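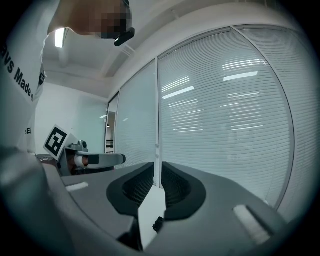
A worker in a white T-shirt with a hand-held gripper.

Workplace Exposure and Strain Checklist, Florstead site
Last updated: November 21, 2023

Completed by Nga Đoàn for the packing hall and the Derumano annex. Mark each item OK, Fix, or Watch. Comments go under the item.

Air and dust

1. Extract fans running at start of shift. OK.
2. Fan filters changed on schedule. Fix. The log stops in September. Two filters in the annex are gray right through and should be replaced this week.
3. Solvent smell at the label station. Watch. Two people on the early shift reported headaches. Standton has been asked for a date to take air samples. 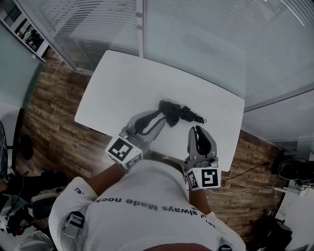 4. Floor swept with the vacuum and not a dry broom. Fix. Brooms are still in use at both doors. Take them out and hang the vacuum hose where they were.

Noise and light

5. Ear plugs stocked at every entrance. OK. 2,988 pairs in the storeroom.
6. Light level at inspection benches. Watch. 964 lux at the window end, much lower by the back wall. Move bench 11 forward or add a lamp.

Posture and pace

7. Bench height suits the person using it. Fix. Four benches don't adjust. Taller staff say their lower backs hurt by lunch.

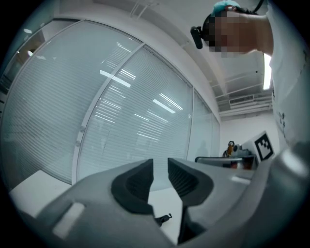 8. Task rotation followed. Watch. The plan says every two hours. On the late shift some people stay on one task all day and describe it as dull and hard to concentrate on. Đinh will redo the rota with the shift leads.
9. Short breaks taken away from the bench. OK.
10. New starters told how to report symptoms. OK, but the form on the wall has the old phone number.

Items marked Fix go to the shift lead the same day. Watch items are checked again at the next walk-round.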